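From: Ebbe Haugen
Date: 3/1/18
Subject: Re: panel assembly by robot, are we there yet

Vilgot Løken wrote:
> Nordin says a robot hand can do our small box work
> by September. Chores at home too, apparantly.
> Believe it?

Not yet. Picking up, sure. Wiring, no. Two from the bench:

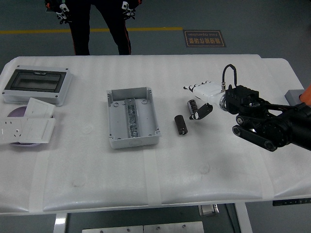
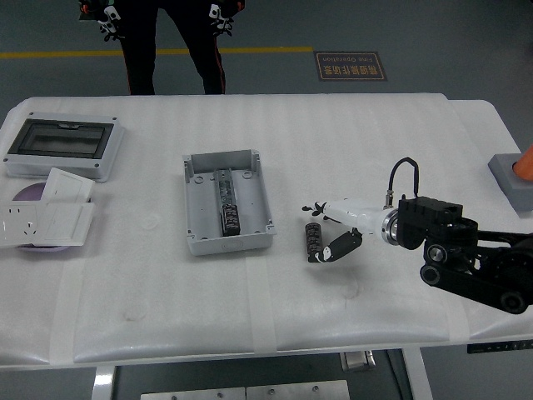 Capacitor in the hand in the first, terminal block in the second. Same kind of open box with DIN rail in both.

Grip is fine by me. Its seating a block on the rail, square, then a screw, that I want to see 1818 times before I sign. And dishes?? my kitchen can wait.

Ask Oneo for a price anyway. More tmrw.

Ebbe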